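Sending a Parcel Through Clarkard: Common Questions

By Hanane Bensaid
25 January 2025

How do I pack something soft, like clothes or bedding?
Fold it flat, put it in a plastic bag and press the air out before you close it. Soft items do not need a box. If you use a colored or patterned bag, stick a plain white label on it so the address can be read.

Can I reuse old packaging?
Yes. Remove or cover every old label and barcode. We return parcels that carry two addresses.
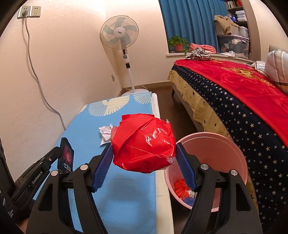
What about things that can break?
Use a stiff box and leave space for padding on all sides. Crumpled paper works well. Writing "fragile" on the outside does not change how a parcel is sorted.

How much cover do I get?
Standard parcels are covered up to $200. You can raise this to $500 at the counter. Cash, gift cards and jewelry are not covered at either level.

Where can I drop off?
The Skjelbred and Resier counters take all sizes. The Puvamer counter takes small parcels only and closes at 4 p.m.

My parcel is late. When should I contact you?
Check the tracking page first. If nothing has changed for four working days, send us the tracking number and a short list of the contents. Keep your receipt until the parcel arrives.

Are prices going up?
The new price list starts in April. Labels bought before then stay valid at the old price.

Can I change the address after drop-off?
Only until the parcel leaves the first counter. Call the counter directly, as email is too slow for this.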